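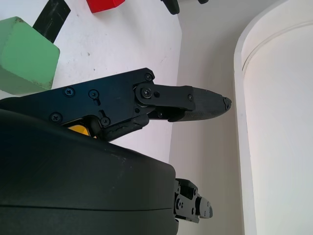
The Droltbridge arm is a tabletop robot arm built by members of the Arness shared workshop. It has a two-finger gripper and a small camera mounted at the wrist, and is used mainly for picking up and sorting colored blocks. The arm can be assembled at home with hand tools and a 3D printer, and the plans are kept in the workshop's shared files.

History

The project began as a replacement for an older hobby arm named Jeltitz, which used string-driven joints and could not hold a position for long. Members kept the base plate and power supply from Jeltitz and replaced everything else. The first working version was finished in December, after four rebuilds of the elbow. The name comes from the street where the workshop rented its first room.

Design

The arm has seven motors, counting the one that drives the gripper. The motors are connected in a single chain, so only one cable runs back to the controller. The base is clamped to the table during use – bolting was tried and given up when the workshop changed tables.

The gripper's fingers are built from flat black plates held together with Phillips-head screws. A linkage on each finger carries the motion out to the tip, and the tips have a textured surface for grip. A rounded dark housing covers the drive. The plates can be taken off with one screwdriver, which makes it easy to change a worn tip.

The linkage screws are the part most often adjusted. If they are too tight, the fingers move in small jumps. If they are too loose, the tips do not meet squarely and small blocks turn sideways when lifted. The build notes call for a drop of thread locker on each pivot screw and a check after every 100 grips.

Camera

The wrist camera looks past the fingers toward the work surface. Early versions had it centered above the gripper, where the housing hid too much of the table. Moving it to one side gave a better view of the fingertips. Pale surroundings are preferred, as they make the color of a block easier for the software to pick out. Glossy blocks sometimes cause trouble under a direct lamp.

Software

The control program was written by workshop members and runs on an ordinary laptop. It finds a block by color, moves the arm above it, and closes the gripper until the motor load rises past a set limit. A manual mode lets the user drive each joint from the keyboard. Almost 2,000 recorded grips were used to set the load limit for chalky and smooth blocks.

Variants

The Mac Carthaigh version has a longer forearm and a heavier base. It reaches farther but lifts less, and its shoulder motor needs rest periods during long sessions. A shorter version for classroom desks was planned, but only the base has been built.

See also

Jeltitz (hobby arm)
Parallel-jaw gripper
Arness shared workshop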